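Grastetwood Residents' Association
Minutes of the general meeting held 28/11/2021
Trindell Hall, lower meeting room

Present: 29 members, as per the sign-in sheet. Apologies were received from six households and are filed with the sheet.

1. Opening and previous minutes

The chair opened the meeting and acknowledged the traditional owners. The minutes of the previous meeting were read and accepted with one correction: the speed hump item should refer to the eastern end of Ammann Street, near the bus shelter, and had been recorded as the western end. Moved, seconded, carried.

2. Matters arising

Bus shelter lighting. Council has replied that the light is on the works list. No date was given. The secretary will write again in the new year.

Noticeboard key. The spare key has been found. It will stay in the hall office from now on.

Green waste. The skip was full by lunchtime on the first day. Members asked for a second skip next time, and the chair will get a price.

3. Stormwater drain behind Ammann Street

Most of the evening was taken up with this item. Heavy rain earlier in the month sent water over the lip of the open drain and into the back yards of the even-numbered houses. Two garages took in water and one fence came down. Residents said the grate at the culvert was blocked with palm fronds and bark, and that it has not been cleared on any regular basis for the past two years.

The secretary read out the letter from council. It says the drain is inspected yearly and that the culvert was built to the standard of its day. Several members were unhappy with this. One pointed out that there are now 157 dwellings draining to the culvert, and that the townhouses on the old nursery site were not there when it was put in.

A member who works in civil drafting explained the difference between clearing the grate, which can be done by a crew in a morning, and enlarging the pipe, which would need a design, funding and probably an easement. She suggested the association ask for both but keep them in separate letters so that the first is not held up by the second.

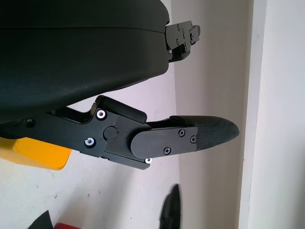
Who is responsible for keeping the grate clear?

Council is, because the culvert and the grate both sit inside the drainage reserve. Owners are responsible only for pits and pipes within their own boundaries, and for keeping their garden waste out of the drain.

There was some discussion about residents clearing the grate themselves when rain is forecast. The meeting did not support this. The bank is steep and the water comes up quickly. Members should ring the council after-hours line and write down the reference number.

Motion: That the association write to council asking for the grate to be cleared every quarter, and write separately asking for a capacity study of the culvert. Carried, one abstention.

Action: Secretary to draft both letters. Residents with photos of the flooding or a record of their calls are to send them in before the letters go.

4. Footpath on the school side

Plonico, the contractor for the footpath, has advised that work will resume once the concrete pour can be booked. The temporary path stays open. A member with a pram reported that the ramp near the crossing has a lip at the bottom — the chair will pass this on.

The length still to be finished is 88 metres. Members asked whether the two street trees would be kept. The plan shows both of them staying.

5. Financial report

The report was tabled and accepted. Hall hire has gone up and is now $50 an evening, starting with the next meeting. It was agreed to leave the membership fee as it is and look at it again at the annual general meeting. Receipts for the street party are still outstanding from two people, who have been reminded.

6. General business

Dogs off lead at the oval. Complaints continue. The signs are faded and council will be asked to replace them.

Community garden. Three plots are free. The tap at the top gate drips and needs a new washer. Members are asked not to leave hoses across the path.

Christmas lights. There will be no judging this year, but a map of houses taking part will go up on the noticeboard. Anyone wanting to be on it should leave their address in the hall letterbox.

Newsletter. Items for the summer issue are due soon. The last one ran long and was costly to print, so contributions should be kept to half a page.

7. Next meeting

February, same room, date to be confirmed on the noticeboard. The culvert will be first on the agenda if council has replied.

The meeting closed at 9.10 pm. Tea was served and the chairs were stacked.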